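2024-10-17, bottle bench, Prarham

Right, writing this up before I forget half of it. We got through 164 runs of the bottle moves with the hand-held grippers, which is more than I thought we'd manage after the slow start (my fault, I'd put the two bottles too close together and kept knocking my own jaws). Shoulders are sore! Tomorrow I want the small black table further back, and proper breaks.

What keeps coming up over tea is what all this does to the job. When I started here in April I was packing on the Ditusia line, full stop. Now I spend most mornings showing a machine how I'd do it, and it's made me notice my own hands. I never knew I tilted my wrist before I closed on a cap. Now I can't stop seeing it. 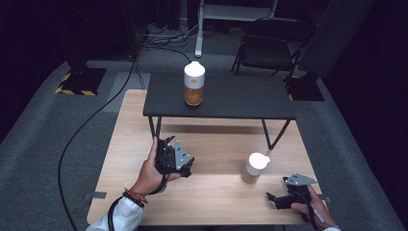 Some of the packers like the change and some don't, and I'm a bit of both. It's nicer than standing at the belt, but it's oddly tiring, going slowly on purpose all day. And there's the obvious worry about who packs once the arm is good enough. I've asked for that to go on the agenda and I'll keep asking.

Running total for Skilerard is 1,637, target for the next batch is 500. Two things to sort first: swap who's on the grippers every hour, and find somewhere better for the cables, I'm forever stepping round them.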